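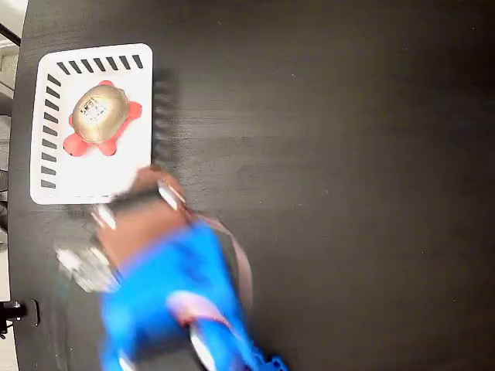
What's the best thing to keep small toys in on a dark wood table?

A shallow plastic basket with a smooth flat bottom does the job, as long as you wipe the underside before you slide it around.

Home & Table Forum > Living with Kids > Small toys, black table

grainline_gus
Posted 10 February 2020

OK so that's the short version, and I've pinned it up top because people keep landing on this thread from search and asking it again. Now for my own problem. We have a big black table, Durkness finish from Jumalwood, matte, you can just about see the grain in it. I love it. My wife loves it. It shows every single speck of dust that has ever floated through our house, but we knew that going in.

The trouble is the toys. My son plays with little animals on it all day long, and I'd like one container that lives on the table for good, so I'm not picking lizards out of the couch every night. Right now it's a white plastic basket with slanted slots in the sides. It looks very white on that black table. What are the rest of you using? I'd rather not spend a fortune.

marmalade_attic
Felt. Get a felt bin and be done with it. It can't scratch, it folds flat, and you can get one in charcoal so it won't jump out at you from across the room.

grainline_gus
I had a felt one for a while! It grabbed every crumb in the county and then it sagged. My son leaned on the side to see in and the whole thing tipped over.

uriel_s
Plastic all the way. We've had the same basket since my oldest was in diapers. You can rinse it in the tub, you can see what's in it, and the little one can drag things out without a fight. I'm with you on the slots too, they make it easy to grab with one hand.

One thing though – turn it over and feel the bottom edge. Some of them have a rough little nub from the mold. Mine did, and I took it off with a nail file. It'll leave a pale line in a dark finish if you don't.

marmalade_attic
See, this is exactly why I said felt.

uriel_s
It took me longer to find the nail file than to fix the basket!

porchlight_dee
Can I ask what kind of animals? I'm shopping for my nephew and everything I find is either a choking hazard or the size of a cat.

grainline_gus
All sorts. The big favorite is a turtle, red-pink body with a gold shell, and he has a thing for anything shiny so of course it's that one. It's the one we have to find before bedtime or there's no bedtime.

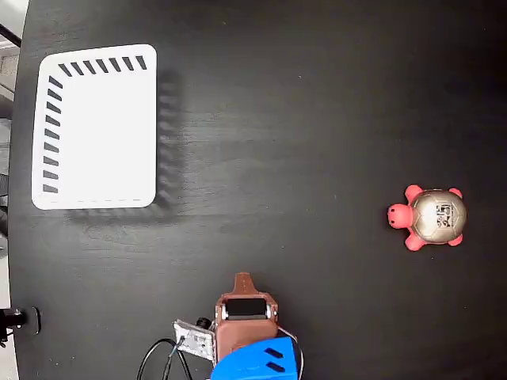
Turtle on the black table, white tray over on the left

porchlight_dee
Oh my gosh, those tiny eyes. And the legs! Where did it come from?

grainline_gus
The toy shelf at Amini, over in Boltimbridge, next to the rugs. We went in for a runner for the hallway and came out with a turtle and no runner. That was back in September, so I don't know if they still carry them.

crisoforo_sandoval
Not to be the grump here, but I refinish tables for a living and I want to talk about the table for a minute. A matte black finish doesn't get hurt by the basket so much as by whatever is under the basket. Sand, sugar, dried play dough. You push the basket six inches and you've just sanded your table. I see it all the time and people always blame the basket.

So lift it. Teach the kid to lift it. If he can't lift it yet, stick those clear bumpers on the corners, or put a mat under it.

marmalade_attic
A felt mat?

crisoforo_sandoval
Cork. Felt holds grit. Sorry.

uriel_s
Ha! I don't go along with cork though. We tried it and the kids picked it to pieces in a couple of weeks, and then I had cork crumbs in the rug and still no mat. The bumpers have held up fine for us. Buy extras, they do fall off in the tub.

crisoforo_sandoval
Fair enough. You'd want the thicker cork, the stuff they sell for plant pots. The thin sheets are junk, I'll give you that. Bumpers are fine if you check them.

grainline_gus
OK, good to know. The table has some lighter scuffs across the middle already, so whatever I do, I'm a bit behind. Anything I can put on those? I've been scared to touch them in case I end up with a shiny patch.

crisoforo_sandoval
You're right to be careful. Shiny patches on matte are worse than scuffs and you can't really take them back. Start with a damp microfiber cloth and a tiny drop of dish soap, go with the grain, then dry it right away. A lot of what looks like a scuff on black is just stuff rubbed off on top of it – plastic, crayon, skin oil. If it's still there after that, try a white eraser on one small spot out near the edge and look at it in daylight before you go any further.

Please don't use furniture polish from a spray can. Please don't use olive oil, whatever your aunt says. And if you're going to use sandpaper, 1000 grit is the coarsest I'd let anybody near it, and I'd rather you didn't.

marmalade_attic
My aunt does say olive oil.

porchlight_dee
Mine says mayonnaise.

tallboy_trina
Different opinion from everybody: no basket on the table at all. We went that way last year. There's a low shelf by the door with 3 bins, and toys come to the table a few at a time and go back when it's time to eat. The table stays clear and I can wipe it down in one go. It was a rough 5 days and then the kids were used to it.

grainline_gus
I like the sound of it, but I work at the other end of that table while he plays, and if the bins are across the room then I'm up and down all morning. I want him to reach in and get what he wants. I get why it works at your place.

tallboy_trina
Sure, that makes sense. Maybe just a smaller basket then? If it only holds a few things he can't bury the turtle under everything else. Ours used to have 40 animals in it and they only ever played with the top layer.

uriel_s
Seconding that. Ours gets swapped out when they get bored. The rest go up in the closet and come back like it's a birthday.

porchlight_dee
Stealing the closet idea. Does anybody have a trick for the dust on black, by the way? I got a black desk and I'm losing my mind.

crisoforo_sandoval
Slightly damp cloth. A dry one mostly pushes it around and it's back before lunch. No feather dusters.

marmalade_attic
I close the blinds.

grainline_gus
Update: did the cloth and dish soap, and most of the marks came right off. A couple stayed and I've decided I can live with them. The white basket is staying, I found the nub Uriel was talking about and filed it down, and the bumpers are on order. I also moved it over to the left so there's more room to play on the other side. Thanks, all. Crisóforo, I may message you about the legs, one of them has a wobble.

crisoforo_sandoval
Go ahead. Check the bolt first.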